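Notebook, Pireck bench, February

Glaze tests, second round. Started 9:15 am. Picking up from the entry where the Dvorak white crawled on half the tiles. I said then it was dust on the bisque. I no longer think so. I washed every tile this time, let them sit overnight on the rack, and the first two out of the small kiln crawled in the same spots, along the stamped edge.

Changed one thing: cut the clay in the recipe and replaced part of it with the same clay calcined. Batch number is 241, written on the lid and on the tape around the bucket. If the tape comes off again please rewrite it on the bucket itself.

Sieved twice. The first pass left a gritty ring in the mesh that I rinsed back through. Second pass clean. 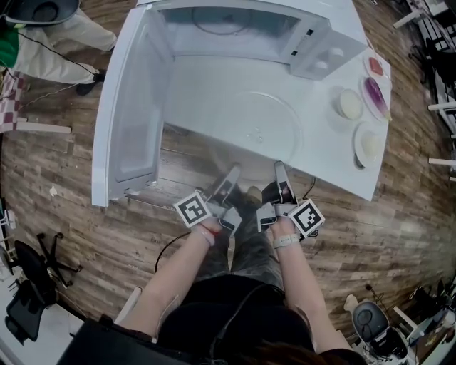 Dipping went better than last time. Three seconds in, straight out, one shake. The coat dried without the fine cracks I was getting in the first round, so the shrinkage was probably too high before. I checked with a loupe at the stamped edge, which is where it always starts, and could only find cracks on one tile. That one had been dipped twice by mistake. Marked it with a cross on the back and fired it anyway.

Tile key for this round:
A – Osetia stoneware, single dip
B – Osetia stoneware, double dip
C – Arkach buff, single dip
D – Arkach buff, double dip

Arkach buff is thirstier and takes a thicker coat in the same three seconds. For the next round either thin the glaze or bisque the Arkach a bit hotter. I would sooner not keep two buckets. 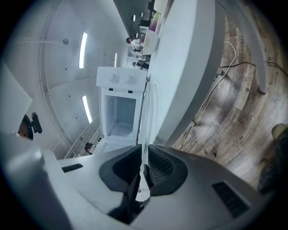

Kiln notes. Loaded at 11:40 am, double dips on the lower shelf, single dips above. Climb set to 60 degrees an hour up to the first hold, then 70 after that. Hold at the top was 4 minutes short because I misread the program card. The old card still has the schedule from before the element change. I crossed it out in pencil, but somebody should type a new one.

Cones on both shelves. Lower shelf cone bent a little less than the upper, same as every firing since the new elements went in.

Results, next morning:
A is good. Smooth, covers the stamp, no crawling.
B has one bare patch at the corner, smaller than a grain of rice.
C is fine on the face, slightly rough at the foot.
D crawled along the whole stamped edge. Too thick, no surprise.

Color is a touch warmer on the buff. I like it more than on the stoneware, which looks flat to me.

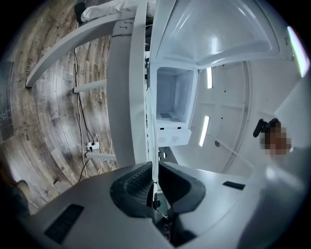

So thickness matters more than dust, and the calcined clay helps. Not ready to say it is fixed, with only one firing behind it. The stamp itself may be part of the trouble: the edge is sharp and the glaze pulls away from it. Going to soften the edge with a damp sponge on the next set before bisque and leave half of them sharp to compare.

To do:
Order more calcined clay, the jar is nearly out.
New program card.
Wax the feet before dipping instead of wiping after.
Grind the drip off the lower shelf, left front corner.
Keep A and D in the drawer with the first-round tiles. The others can go in the scrap bin once the backs are copied into the log.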